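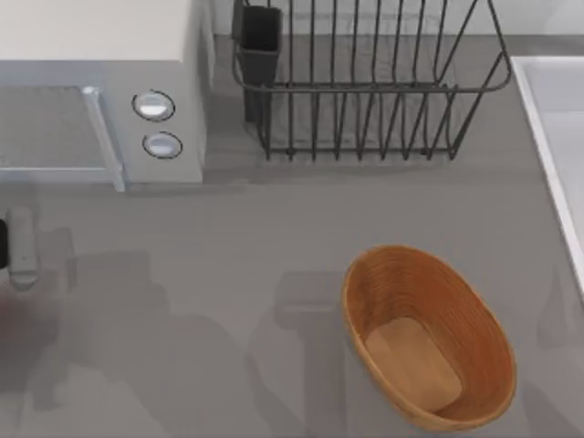

Trarnireo Robotics Laboratory, Padstead
Thread

Print this thread | E-mail this thread

1/
The laboratory has today released the findings of its study on start positions in simulated kitchen work. The study asks how far a two-armed robot, trained wholly in simulation, depends on the places from which its arms begin a task. A summary follows in this thread.

2/
Most training runs in our field begin with the arms in one fixed pose. It is a convenient habit and it makes results easy to compare. It also means that a learned controller may never meet the kitchen from any other angle until it is tested.

3/
We wished to measure the cost of that habit. The study was carried out in Lightfoot, the laboratory's own simulator, using a set of kitchen layouts named Trodby. Both have been in internal use at Padstead for a number of years.

4/
Trodby contains 27 layouts. Each has a length of counter and a selection of ordinary household items: a microwave, a dish rack, a sink, baskets and similar containers. Positions, colours and surface finishes vary between layouts. The basic dimensions of the room do not.

5/
The task was the same throughout. A small item is placed on the counter or in a container. The robot must pick it up with one arm, pass it to the other, and set it down at a named goal. The goal may be the basket, the rack or a marked area of counter.

6/
The handover was included on purpose. A single arm can often recover from a poor start by taking a longer path. Two arms that must meet have less freedom, and a poor start for one becomes a problem for both.

7/
We compared 2 training conditions. In the first, called "fixed", the arms always began in the standard rest pose. In the second, called "spread", each arm began at a pose drawn at random from the space above and beside the counter, subject to a check that nothing was touching.

8/
Each condition received 800 demonstrations. These were produced by a scripted planner with full knowledge of the layout. The learning method, the size of the network and the training time were identical. Only the starting poses differed.

9/
The controller does not receive the positions of objects. It receives camera views and the joint angles of both arms. In many views an arm is partly or wholly out of sight, and its shadow may fall across the counter all the same. This point becomes important further on.

10/
Testing used 13 layouts held back from training. Every controller was tested from the standard rest pose and from spread poses it had not met before. A trial was counted as a success only if the item came to rest at the goal and both grippers had let go.

11/
First finding. From the standard rest pose, the two conditions performed alike. Had we followed the usual test procedure and stopped there, we would have reported no difference between them.

12/
Second finding. From new starting poses, the fixed controllers failed in more than half of trials. The spread controllers lost very little. The gap was present in every one of the held-back layouts, although its size varied a good deal from one to the next.

13/
The failures were of a consistent kind. The fixed controllers would commonly begin by driving both arms back towards the rest pose, whether or not the path was clear. In layouts with a microwave or a rack at the back of the counter, this often led to contact before the task had begun.

14/
A smaller group of failures took place at the handover. The first arm would arrive at the usual meeting point and wait. The second, having started elsewhere, would arrive late or at the wrong height. The first arm would then open its gripper on schedule and drop the item.

15/
We had expected the handover to account for the larger share of failures. It did not, and the written plan for the study, which is included with the release, records our expectation as it stood at the outset.

16/
Third finding, on shadows. The simulator allows cast shadows to be switched off while all else is held constant. We repeated the tests in this way for both sets of controllers.

17/
With shadows off, the spread controllers performed slightly worse at the handover. The fixed controllers were unchanged. Our reading is that the spread controllers had learned to draw some information from the shadow of an arm when the arm itself was outside the view.

18/
We put this forward with caution. The joint angles already give the controller the position of each arm, so the shadow should add nothing that is strictly needed. A network will often use whatever is at hand, and a change in lighting may upset it for reasons unconnected with the arms.

19/
To examine this further, we moved the main light while leaving the arms in place. The spread controllers made more errors when the light was brought low and the shadows became long. They recovered once a modest range of light positions was added to their training.

20/
Our recommendation to other groups is therefore to vary the light whenever the starting poses are varied. The two are linked by the shadows that the arms throw on the work surface, and a change to one without the other leaves a gap in the training.

21/
Some limits of the study should be stated plainly. All results are from simulation. The laboratory has not yet tested these controllers on physical arms, and we make no claim about how they would perform there.

22/
The counters in Trodby are tidy. Few layouts have more than a handful of items, and many of the racks and baskets begin with nothing in them. A working kitchen is more crowded than this. Random starting poses are harder to draw safely when there is more to collide with.

23/
The study also covers one family of tasks. Opening a microwave door, turning a tap or wiping a surface places different demands on the arms. We would not assume that the same number of demonstrations is enough for those.

24/
On cost: drawing and checking the spread poses added a small amount of computing time to the making of demonstrations. It added none to training. Groups already using a scripted planner should be able to adopt the method with little change to their existing code.

25/
Groups that collect demonstrations from human operators face a different question. Operators tend to return the arms to a comfortable position between attempts. A simple prompt giving the next starting pose may be enough, and we intend to study this separately.

26/
The release contains the 27 layouts, the starting poses used in testing, the trial records for both conditions and the scripts that draw the results tables. The trained controllers are included. The scripted planner is not, as parts of it are still being rewritten.

27/
Users of the earlier Trodby files should note that the sink heights in several layouts have been corrected. Results obtained with the older files should not be compared directly with those reported here. A list of the affected layouts is given in the notes.

28/
Correction to post 12: the phrase "new starting poses" refers to poses in which both arms are displaced. Trials in which a single arm is displaced are reported in a separate table. The gap between conditions is smaller in those trials, though it remains in the same direction.

29/
We have been asked whether the fixed controllers could be repaired after training. A short period of further training on spread poses did improve them. They did not reach the level of controllers trained on spread poses from the beginning within the time we allowed.

30/
Reports of faults in the files may be sent to the laboratory through the contact form on the Lightfoot page. Please state the layout number and the starting pose number with each report. A revised set of files is planned for May.

Print this thread | E-mail this thread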